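Bench Rules FAQ - Kunddale site, drawer and handling tasks

Last updated September. If the printed sheet on the wall says something different, this page wins. Tell us and we'll swap the sheet.

Who are these for?

Anyone running an arm on the Kunddale benches. Staff, students, contractors, visitors from Mansilla. Same rules for the lot.

Do I need the induction first?

Yes. No induction, no enabling the arm. You can sit in and watch, behind the yellow line. Inductions run Tuesday, 2 pm. Book through Bevel, under Training not under Bench Time (people keep doing this, the booking just vanishes).

I did the induction at Mansilla. Does it count?

Half of it. You skip the talk, you still do the e-stop walk. The buttons are in different spots here and you need to be able to find yours without looking.

What do I check before I enable?

Short version, full one is in Bevel:
E-stop pressed and released once, arm really does drop out.
Gripper fingers tight. Wiggle them by hand, power off.
Cables clear of the whole sweep of the arm and not just the bit you plan to use.
Speed limit set.
Nobody else's program loaded. Check the name. Check it again if you've been to lunch.

What's the speed limit?

500 mm/s at the tool for checked programs running with nobody inside the line. Anything new starts slower, at the trial setting, and stays there until two clean runs. Hand-guiding has its own limit and it's locked, so don't ask for the password.

Can I reach in while it's paused?

No. Paused is not stopped. A paused arm can pick up where it left off the moment someone hits resume, and that someone might be across the room at the other screen. Press the e-stop, then reach. Every time, even for a two second nudge.

Same goes for picking up something you dropped.

How close can the gripper park to the object?

Leave a clear gap. If you can't see table between the tip and the thing you're about to handle, you're too close for a start pose. We had a few starts where the first move was a shove sideways and the whole object went for a walk. Back off, then approach on the slow setting.

Do the drawer units need to be fixed down?

Depends on the task. If the task sheet says free-standing, leave it free-standing, a light unit sliding around is part of what's being tested. If it says fixed, use the low tack tape underneath, never over the front. And don't square up a stack halfway through a set becuase it looks crooked. Start of set only, then leave it be and write down how it was sitting.

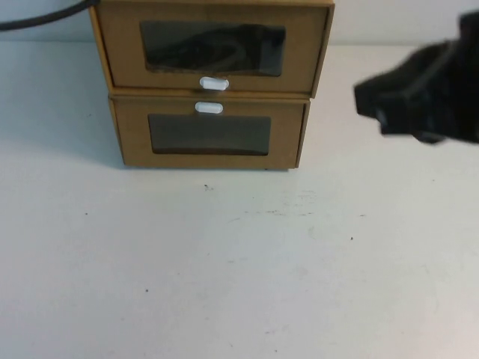

Handles get checked at the start of each set too. Give each one a gentle tug with your fingers, arm stopped. A loose one gets reglued and left overnight. Don't run on it "just to finish the batch", the force numbers are rubbish after that and we end up binning the lot.

Cardboard? Really?

Yes really. Cheap, light, gives way before your knuckles do. Swap it when the folds go soft or the window edges start to tear. Flat packs are in the store room, bottom shelf. Log the swap in Bevel so the run numbers line up.

Can I leave stuff in the drawers?

Only what the task sheet lists. No phones, no keys, no lunch. Before you start, write down what's in each drawer. At the end, write it down again. If they don't match, say so in the notes, it's fine, just say so.

What about cables near the bench?

Anything live goes behind the work area or down the side, strain relieved, with enough slack that the arm can't pull it tight. Nothing live across the front. If a cable has to cross the sweep, stop and ask, we'll find you another bench.

How clean is clean?

Wipe down before first run and after last. Dry cloth, then damp, then dry. Scuffs that won't shift are ok. Grit isnt, it gets under the units and changes how they slide. Don't use the citrus spray, it leaves a film and the vision calibration hates it.

How many cycles before a gripper gets serviced?

757 open-close cycles, then it goes on the service shelf with a tag. The counter's on the Verkus screen, top right. Yes it's an odd number. It came out of our own wear log and it's held up, so it stays. Don't reset the counter yourself.

We're at 2,319 logged runs on the drawer tasks so far, for anyone filling in the quarterly form. Use that number, not the one on the whiteboard.

Something got bumped. Do I have to report it?

Yes. Bump, pinch, near miss, arm went somewhere you didn't expect. Short form, takes a couple of minutes, link is on the Bevel home page. Nobody's in trouble for filling it in. Leave the bench as is until it's been looked at, don't tidy first.

If a person got hurt: e-stop, first aid, then phone the front desk. Form comes after.

Can I work alone after hours?

You can edit programs and look at data. You can't enable the arm. Needs two inducted people in the room, and in the room means in the room, not on a call.

Long hair, sleeves, lanyards?

Tied back, rolled up, off. Gloves off as well unless the task sheet says otherwise. Closed shoes.

Do we follow an outside standard?

The site risk assessment does, and it lives in Bevel under Safety. This page is the everyday version of it. If you're changing the layout, the gripper or the speed, the everyday version isn't enough and the assessment has to be redone before you run. Allow a week. Longer in December.

Where do I send a question that's not here?

Bench Rules channel in Bevel. Please don't email the old Verkus address, it bounces.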